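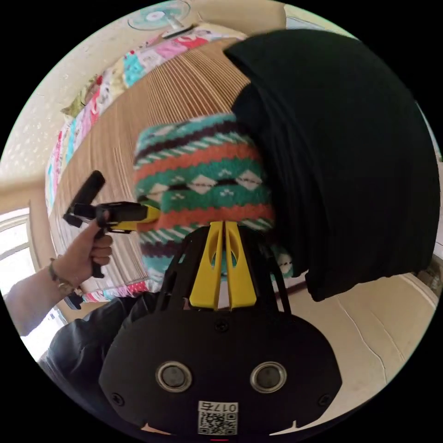
April, 2:15 pm

Wash test on the knit samples, second round. Same Brirenden wool as before, worked at the same gauge. Five swatches, all stranded colorwork, two colors per row with the floats carried along the back.

Soaked in the shallow tub with the Canunex wool soap, 17 minutes, no rubbing. Water was lukewarm going in. Forgot to take its temperature at the end again. Pressed in a towel and pinned out on the foam board at 100 mm square.

Rust bled a little into the cream on swatch 2. The other four are clean. Swatch 2 came from the older cone, so I set that cone aside on the bottom shelf – please don't use it next to anything light until it has been rinsed on its own.

Floats: anything over five stitches puckers. Swatch 4 has the long ones and would not lie flat even with extra pins. Catching the yarn halfway across helped on swatch 5, but the catch shows through on the right side where the dark brown crosses the cream.

Gachanja chart needs redrawing. The repeat doesn't divide into the stitch count at the crown and leaves a half diamond at the join. Try 70 stitches before the decreases.

Varkulberg needles are back in the drawer, one tip is rough and catches. Sand it or replace it.

Unpin tomorrow morning and measure again.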